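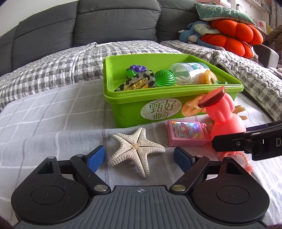 家庭防潮储存的基本做法是把物品放进密封容器，加入足量干燥剂，再用湿度计确认结果。三个环节中最常被省略的是最后一个，最常做错的是第一个。干制的海洋标本、邮票、种子、相机镜头、助听器电池、3D 打印线材，对湿度的要求各不相同，但储存方法的差别只在目标湿度和容器大小。以一只晒干的白色海星为例，直接摆在床单上，它的含水量会跟着室内空气走；旁边那种印着“甄好曲奇”的青柠绿塑料盒，敞着口时只能挡碰撞，不能挡水汽。以下按选容器、定目标湿度、算用量、装箱、监测、再生的顺序说明。

## 适用范围

本文针对没有电源的小型密封箱，即容器加干燥剂的被动方案。电子防潮柜、除湿机和真空包装不在讨论范围内。容器容积按家用常见尺寸考虑，超过一个中号整理箱的体积时，仍可套用相同的方法，但密封条的长度增加，漏湿会明显变大，干燥剂的更换周期要重新测。

不适合用本文方法储存的物品：

- 含活水的物品，例如鲜花、未干透的木料、刚洗过的布料。应先完成干燥，再进入储存。
- 需要通风的物品，例如会持续挥发溶剂的油画和新刷漆的工件。
- 对过低湿度敏感的物品，例如弦乐器、象牙、带皮面的旧书。这些物品应使用双向调湿剂，不要使用普通硅胶。
- 醋酸片基的老胶片。片基分解时放出醋酸，密闭会加速分解，需要另行处理。

## 材料与工具

- 带硅橡胶密封圈和卡扣的塑料箱，或玻璃密封罐
- 硅胶干燥剂，散装或小包装均可
- 透气袋，无纺布茶包或棉布袋
- 数字湿度计，带温度显示
- 食盐、瓶盖、自封袋，用于校验湿度计
- 厨房秤，分度值不大于一克
- 烤箱和浅烤盘，用于再生
- 标签和记号笔

本文操作时用的容器是 Cimutano 的卡扣箱，湿度计是 Brolberg 的纽扣电池款。换成其他牌子不影响步骤，需要注意的只有密封圈材质和湿度计能否放进箱内。

## 第一步：选容器并检查密封

塑料本身也会透湿，只是速度慢。常用的聚丙烯和聚乙烯透湿率较低，聚苯乙烯和聚碳酸酯较高。对卡扣箱来说，水汽的主要通道是盖与箱体之间的接缝，材质的差别在多数情况下排在第二位。

食品包装盒、鞋盒、带翻盖的收纳盒一般没有密封圈，盖与盒体之间靠摩擦配合，不能作为外层容器使用。它们可以放在密封箱内部充当分隔，前提是上面留有开口，让箱内空气流通。

检查密封有两种方法。

纸条法：剪一条打印纸，夹在密封圈与箱沿之间，扣上卡扣后轻拉。纸条能顺畅抽出，说明该处压力不足。沿四边和四角逐点测试。四角是容易出问题的位置，箱体受热变形后，长边中部也会鼓出。

湿度法：空箱内放入湿度计和一小包干燥剂，扣好后放置一夜，待读数稳定，再取出干燥剂，迅速扣回，记录之后读数回升的速度。回升慢的箱子密封好。两只箱子做比较时，应放在同一房间，同时开始，否则室内湿度的变化会混进结果。

密封圈上有灰尘、毛发时，用湿布擦净并晾干。硅橡胶圈不需要涂油。发泡材料的密封条会发生永久压缩，压扁后不再回弹的应当更换。更换时接头放在长边中部，避开转角，接头处涂一点中性硅酮胶，完全固化后再装物品。酸性硅酮胶固化时放出醋酸，贝壳、珊瑚、棘皮动物的骨片都以碳酸钙为主，金属件也怕酸，不要用在这里。

## 第二步：确定目标湿度

湿度均指相对湿度。目标并非越低越好，过干会引起收缩、翘曲和胶层开裂。

| 物品 | 目标相对湿度 | 主要风险 |
|---|---|---|
| 干制贝壳、海星、海胆 | 40%–50% | 残盐吸潮、异味、霉斑 |
| 相机镜头 | 40%–50% | 霉菌；过低时润滑脂变化 |
| 邮票、纸质资料 | 45%–50% | 背胶粘连；过低时发脆 |
| 蔬菜和花卉种子 | 低于 40% | 发芽率下降 |
| 尼龙类打印线材 | 低于 20% | 水解、出丝起泡 |
| 小型五金件、量具 | 低于 45% | 锈蚀 |

霉菌生长与湿度、温度、营养和时间都有关系。对家庭储存来说，长期低于 60% 可以抑制大多数霉菌，表中的数值在这个界限以下留了余量。

目标相差较大的物品不要放在同一只箱里。线材与纸张合放时，满足了前者，后者会过干。

## 第三步：算干燥剂用量

用量取决于四个来源的水分：箱内空气、物品自身、包装填充物、长期漏入。

箱内空气的含水量很小。室温二十多摄氏度时，每立方米饱和空气含水二十多克，一只普通整理箱的空气里只有零点几克水。仅按空气体积计算，一小包硅胶就够了，这也是很多说明给出的用量偏小的原因。

物品和填充物的含水量要大得多。纸张、棉布、木材在常见室内湿度下，水分占自重的百分之几。一叠纸所含的水远远超过同体积空气中的水。因此计算时以吸湿材料的重量为主。

计算按下列顺序进行：

1. 称出箱内所有吸湿材料的总重，包括纸盒、棉花、布袋。金属、玻璃、塑料不计。
2. 估计需要去除的水分比例。物品已在空调房放置数日的，取 3%；来自潮湿房间的，先在干燥房间摊开平衡，不要直接用干燥剂去吸。
3. 总重乘以该比例，得到需要吸收的水量。
4. 按硅胶在目标湿度下的吸湿能力换算成硅胶重量。
5. 乘以 2，作为漏湿和开箱的余量。

第四步中的吸湿能力要注意取值。包装上标注的最大吸湿率通常对应很高的湿度，在目标湿度下达不到。普通细孔硅胶在 40% 相对湿度下，吸水量可按自重的 15% 取值。目标更低时，取值也要再降。粗孔硅胶在高湿下吸得多，在中低湿度下吸得少，不适合本文的用途。购买时包装上写“A 型”或“细孔”的是需要的品种。

算例：纸盒、棉垫和纸质标签共重五百克，按 3% 计，需吸水十五克。除以 15%，得硅胶一百克，乘以余量后为两百克。

用量偏多的后果是初期湿度过低。对纸张和木制品，可以分批加入，每次加完等读数稳定再决定是否继续。对金属件和线材，多放没有坏处。

## 第四步：校验湿度计

低价数字湿度计出厂误差较大，使用一段时间后还会漂移。没有校验过的读数只能看变化趋势，不能当作绝对值。

饱和食盐溶液上方的空气，在常温下相对湿度稳定在 75%，受温度影响很小，可作为校验点。

1. 在瓶盖里装食盐，滴入清水，搅成湿沙状。水面不能高过盐面，必须有未溶解的盐存在。
2. 把瓶盖和湿度计一起放进自封袋，两者不能接触。
3. 袋内留少量空气，封口。
4. 放在温度稳定的地方，避开窗边、出风口和电器上方，静置一夜。
5. 不开袋，隔着袋子读数。
6. 读数减去 75，差值即为该点的误差，写在标签上贴于湿度计背面。

误差为正，使用时从读数中减去；误差为负，则加上绝对值。单点校验只对该点附近最可靠，目标湿度在 40% 附近时仍会留有偏差。有条件的可以用饱和氯化镁溶液再做一次，该溶液在常温下对应 33%。两点都有数据后，中间的值按直线插补。

校验完的湿度计要在室内空气中放一段时间再进箱。传感器沾到盐水会永久损坏，操作时瓶盖应放平。

## 第五步：装箱

装箱在室内湿度较低时进行。雨天、刚拖过地或正在煮饭的时候不要开箱。空调制冷运行一段时间后，室内湿度通常会下降，适合操作。

**处理物品。** 所有物品先确认干透。从海边带回的标本含盐，盐会不断从空气中吸水，干燥剂只能暂时压住。应先用淡水浸泡脱盐，中途换水，再置于阴凉通风处阴干。形状容易变化的标本，阴干时用重物或大头针固定，不要暴晒后立刻封箱。判断是否干透用称重法：隔一天称一次，连续 2 次读数相同，即为干透。用手摸和闻气味都不准确。

**布置干燥剂。** 硅胶装入透气袋，封口后称重，把干重写在袋上。袋子平放，厚度不要过大，过厚时中间的颗粒要很久才参与吸湿。干燥剂与物品之间用隔板或网架分开，不能直接接触。硅胶粉尘会附着在镜片和标本表面，散装颗粒也可能卡进缝隙。水汽在静止空气中靠扩散移动，箱内不要塞满，四周留出缝隙，较高的箱子应在上下各放一袋。

**布置湿度计。** 放在离干燥剂最远的位置，屏幕朝向箱壁透明处。紧挨干燥剂的湿度计读数偏低，会让人误以为整箱都已达标。

**封箱。** 扣好卡扣，贴标签，写明内容、硅胶干重和封箱日期。标签贴在箱体上，不要贴在盖上，几只同型号的箱子一起打开时，盖子容易换错。

## 第六步：监测

封箱后的读数变化分两个阶段。开始的数小时内，箱内空气被迅速干燥，读数下降很快。之后物品和填充物慢慢放出水分，读数可能回升，再缓慢下降。只看第一天的读数会高估效果。以一周后的读数为准。

按下表处理：

| 现象 | 可能的原因 | 处理 |
|---|---|---|
| 读数一直不降 | 干燥剂已饱和，或袋子不透气 | 称重检查，换袋 |
| 先降后升，升到与室内相同 | 密封失效 | 重做纸条法 |
| 先降后升，停在中间值 | 物品含水多，用量不足 | 补加硅胶 |
| 读数过低 | 用量过多 | 取出一部分 |
| 读数跳动 | 电池电压低，或传感器受污染 | 换电池，重新校验 |

温度变化也会引起读数变化。密闭空气升温时相对湿度下降，降温时上升。早晚读数不同并不代表漏湿，比较时应取温度相近的记录。箱子不要靠外墙和窗户放置，冬季外墙侧的箱壁温度低，局部湿度会高于湿度计所在位置。

南方二月前后常有回潮天气，室外暖湿空气进入后，墙面和地面可能结露。这段时间尽量不开箱。必须开箱时，先让箱体与室温一致。从较冷的房间拿到较暖的房间后立即打开，水汽会凝结在物品表面，镜头和金属件尤其明显。

开箱后应尽快扣回。一次短时间开箱带入的水量不大，反复开箱才是干燥剂消耗快的主要原因。经常取用的物品与长期存放的物品分箱放置。

## 第七步：干燥剂再生

判断是否需要再生，以称重为准。当前重量减去干重，再除以干重，得到吸湿率。达到 15% 时，在 40% 湿度下它已没有多少余量，应当再生。目标湿度更低的箱子要提早处理。

变色硅胶可以目视判断，但颜色转变点因品种而异。橙色转绿的品种不含氯化钴，可以使用。蓝色转粉红的品种多数含氯化钴，该物质有毒，不建议在家中加热，更不能使用做饭的烤箱。变色颗粒价格高，可以只在无色硅胶中掺入少量作指示。

烤箱再生步骤：

1. 把颗粒从透气袋中倒出。无纺布和塑料外包装不耐热，不能连袋加热。
2. 平铺在烤盘上，厚度不超过 2 厘米。
3. 烤箱设为 120 摄氏度，开热风循环，门留一条小缝排出水汽。
4. 加热 3 小时，中途翻动一次。
5. 取出少量称重，再烤一会儿后重新称，重量不再下降即为完成。
6. 趁温热装入玻璃密封罐，冷却到室温后再分装。

不要调高温度来缩短时间。变色品种的指示剂在过高温度下会分解，颗粒发黑后不能恢复。吸水很多的颗粒升温过快还会爆裂，产生粉尘。

微波炉加热不均匀，局部容易过热，不推荐使用。暴晒只能去掉一部分水分，在潮湿地区，晒完的硅胶在收回途中就会重新吸水。

冷却阶段必须密闭。敞开冷却时，硅胶会直接吸收室内水汽，前面的加热随之白费。玻璃罐的盖子在冷却后可能因负压变紧，慢慢旋开即可。

硅胶可以反复再生，吸湿能力会逐渐降低，颗粒也会碎裂。出现大量粉末，或再生后干重与最初标注相差明显时，更换新品。筛除粉末时在室外进行，戴口罩，避免吸入粉尘。

## 其他干燥剂的取舍

**氯化钙。** 吸水量大，价格低，但吸水后变成液体，倾倒或渗漏会腐蚀金属和皮革。适合衣柜和鞋柜，不适合放进装有标本或器材的密封箱。

**蒙脱石。** 在中低湿度下性能尚可，能再生，粉尘较多。食品和药品包装中常见。

**分子筛。** 在很低的湿度下仍有较强吸附力，再生温度高于家用烤箱的常用范围。用于尼龙线材效果好，用于纸张则过干。

**生石灰。** 遇水放热，呈强碱性，不能再生，也不要从食品包装中拆出另用。

**大米、茶叶、炭包。** 吸湿能力有限，前两者还会招虫，不作为干燥剂使用。

**双向调湿剂。** 有固定湿度值的型号，高于设定值时吸湿，低于设定值时放湿。适用于乐器和旧书，使用前按包装标注的容积配量，不与硅胶混放。

## 记录格式

每只箱配一张记录卡，放在箱外。建议保留以下栏目：

- 箱号与内容
- 硅胶干重
- 湿度计编号与误差
- 读数日期、温度、湿度（修正后）
- 硅胶当前重量
- 开箱事由

连续记录一个季度后，可以得到该箱在本地气候下的实际更换周期，之后按周期安排再生，读数的频率可以降低。换了密封圈、换了放置位置或箱内物品有较大变动时，周期重新测定。

版本日期：2022年12月19日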